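Miltik power bank – checks before you charge it, or before you give up on it

Put together after my second one died. The maker's own leaflet says "inspect regularly" and leaves it there.

1. Case. Lay it on a flat table. If it rocks, it has swollen. Stop using it.
Comment: Mine rocked. Support called this "normal settling." I don't believe batteries settle.

2. Charging port. Look for brown marks or a loose tongue.
Comment: Clean on both of mine, so that wasn't it.

3. Label. It should show capacity and a batch code.
Comment: Sold as 2000 mAh. A friend's tester got 700 out of it. Draw your own conclusions.
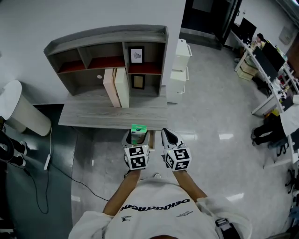
4. Heat. Feel it after 17 minutes on charge. Warm is fine. If you pull your hand away, unplug it.
Comment: The Flonedberg store told me to "try a cooler room." It was December.

5. Cable. Swap in one you trust before you blame the bank.
Comment: Did this three times because Ustlow wouldn't open a claim otherwise. Same result every time.

We use cookies to improve your experience. By continuing to browse you accept our cookie policy. Accept | Manage settings

6. Charge light. Should reach 98 percent or better and stay there overnight.
Comment: Drops to half by morning – with nothing plugged in.

7. Receipt. Photograph it the day you buy. The ink fades.
Comment: They wanted the original, then said they couldn't read it.

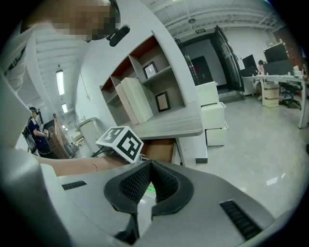
Sum-yee Ng: Number 1 happened to me too, and Ustlow did refund it, but only after I sent a picture of it next to a ruler. Ask for the returns desk, not the chat.

Maybe so. I asked for the returns desk twice and got the chat both times. I'll try the ruler.

8. Disposal. Tape over the ports and take it to a battery drop-off. Never the kitchen trash.
Comment: The store has a bin for these. It was full.

Leonilde Moreira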